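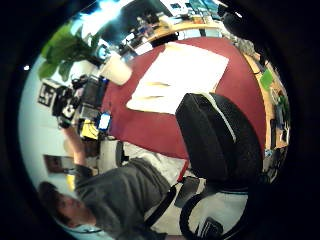
Chapter 2
Who Owns a Work Made on the Job?

Most people who write, draw or code for a paycheck assume the boss owns the result. Most bosses assume it too. Both groups tend to stop reading there, and courts do not.

Take the dispute that runs through this chapter. Kimie Yokoyama was hired by Gornex to test software. At home, in the evenings, she wrote a manual of 587 pages. Gornex claimed all of it. Its lawyers pointed to a clause in her contract giving the firm "anything useful" she made while employed. Should one loose phrase carry that much weight? Read it again before you say yes.

The usual answer is that work done within the scope of the job belongs to the employer. Fine - but who decides the scope? A job title is weak evidence, and a job description written after the quarrel began is weaker still.

We start with the contract, then turn to what Yokoyama was paid to do from day to day.

Key terms: author, employee, scope of employment, assignment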